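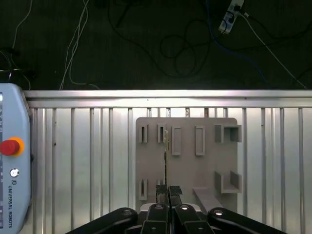

We've had the Clorkov bench kit from Bondness since September and I've been promising a write-up, so I'm doing it over lunch. Short version: I love it! It's a holder board plus a set of task scripts, meant for teaching a two-arm cell to take parts out of an old desktop PC and put them back. The board is plain light grey, with narrow slot holders for thin stuff and wider pockets and brackets for the lumpy things, and when you've got something as skinny as that flat plate pinched upright between the finger pads you really start to care how well the slots are made. Ours are good. Snug going in, no rattle.

We bought the full bundle at 1,930 (the board alone is 893, same currency, before tax). You get the board, bolts for slotted tables, the scripts and a year of updates. You supply the arms, the grippers and the dead PC.

What I'd pass on after a few months:

- Bolting down is quick, but the bolts are a bit short if your slots are deep. We bought longer ones.
- The scripts come as plain files you can read and change. This made me very happy.
- The PC should be one you don't mind scratching. Ours is an old Dell tower on its side, panel off, and there's a surprising amount in there to snag a finger on (drive cables, I'm looking at you).

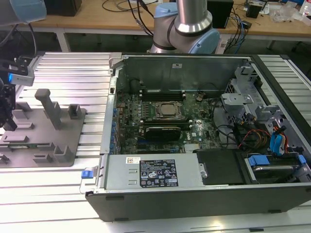
**gantrygoose** replied: Glad it's working for you, but 893 for a grey board with slots in it? We printed something very like it over a long weekend and the plastic cost us next to nothing. I can see paying for the scripts. I can't see paying for the board.

**ribbonlead** (original poster)

Fair question, and I did wonder the same before we ordered. The answer for us was that every script knows where every holder is. Swap in your own board and you'll be teaching all those positions again. If you enjoy that, brilliant, go for it! I'd had enough of it by the end of the last project.

**sprocket_tea**

Goose has a point though. We've got the Ametepe kit here, which is cheaper, and it lets you move the holders about on a grid. More faff to begin with, but when somebody turned up with a different size of card we just shuffled two blocks along and carried on. Can you do that with the Clorkov?

**ribbonlead**

No, you can't, and it's my biggest grumble. Everything is fixed. They do sell a second layout but it's a whole other board.

How does yours get on with memory, by the way? It's the part of our kit I'd show to anyone who asked. The RAM script has the gripper take the module by its top edge and keep it level on the way across, so the contacts stay well clear of the fingers. We've run it roughly 36 times now with the same module and I'm still not bored of watching it.
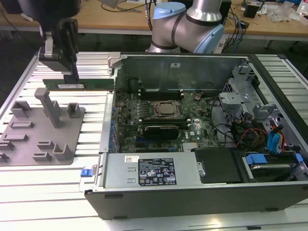 ### Re: how does it do with RAM?

**sprocket_tea**

Memory is all right on ours once it's lined up. Getting it lined up is the long bit. The Ametepe script goes straight down and hopes, so we added a little wiggle of our own. Does the Clorkov one feel its way in?

**ribbonlead**

Yes! There's a slow search at the end, a tiny circle with light pressure, and you can set how hard it pushes. I turned ours down a notch from what it came with. It will stop and ask for help if it can't find the slot, and I much prefer that to a cracked module.

**mossbench**

Going to be the grumpy one. We tried a Clorkov on loan and sent it back. The scripts were lovely, the setup notes were dreadful. Two of the drawings showed the board the other way round from how it's meant to be fitted, and Bondness took ages to answer. For 1,930 I want notes that match the thing in the box.

**gantrygoose**

Ha, that would have had me shouting.

**ribbonlead**

The notes I got must be newer, as the drawings matched, but I won't pretend they're good. Nothing at all on where the finger links go when the wrist is tipped right over, and it matters a lot near the long green card, where there isn't much space between the gripper and the holders. I worked it out by creeping in at the slowest speed with my hand on the stop button.
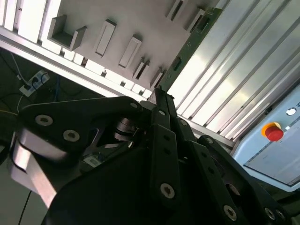
After that I saved a few in-between positions, so the wrist comes in from the open side and only tips at the last moment. It adds a few seconds to each run and I can live with it. I've sent the positions to Bondness in case they want them for the next version. If anybody here fancies a copy, shout and I'll put the file up, though you'll need to check it against your own fingers first. Longer pads than ours and all bets are off.

**sprocket_tea**

Yes please to the file. Does it load into Damia? We run everything through that now.

**ribbonlead**

It does, we use Damia as well. Bring it in as a position list and leave "match tool" unticked, or it shifts everything by the length of the gripper (I found that out with a bump).

**mossbench**

Well, if the notes have been redone I might ask for another loan. Still think they should drop the price of the board.

**gantrygoose**

Seconded on the price. I'd buy the scripts alone tomorrow if they'd sell them to me. Has anyone asked?

**ribbonlead**

I haven't, but I've got to email them about bolts anyway. I'll ask this afternoon and post what they say.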